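Against the Bag of Bags
Povilas Ramanauskas

Most kitchens keep their used plastic bags in one larger plastic bag. I think this is bad storage, and I think sorting on the floor, once a month, is better.

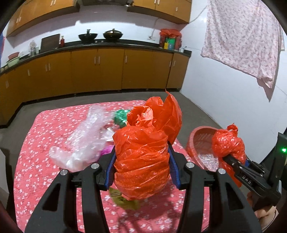

The floor method

Spread a quilt over the concrete and empty everything onto it. A patterned quilt works well enough for red and green plastic, less well for clear film, which disappears against small flowers. Clear bags should be pulled out first and put in a basket. The counter is the wrong surface. It already holds woks, a cutting board and basins, and a crumpled bag takes up far more area than its weight suggests.

Knots

A bag twisted into a knot at the top stays small, and that is the whole argument for it. Against it: the knot has to be undone before use, thin film tears at the knot, and any moisture inside stays there. I knot only bags meant for trash. Merja Sjöberg, with whom I have disagreed on this since August, knots all of them and loses perhaps one in ten to tearing. She considers that acceptable. I do not.

Folding

Folding into triangles is slow. I timed a batch at 4 minutes and did not repeat it. Flattening by hand, pressing the air out toward the open end and laying the bags in a stack gives nearly the same volume. Stiff wrappers will not lie flat under any method and should go out the same day - they have no second use that I have found.

What to keep

Ojārs Šimkus ran the supply room at Clondesham and once logged 2,612 bags kept against 2,079 used again. His conclusion was that the room needed another shelf. Mine is that intake was too high. A household needs one basket of bags. When the basket is full, the next bag goes out with the trash it came home with, whatever its condition. Large bags go at the bottom, small ones on top, handles toward the rim.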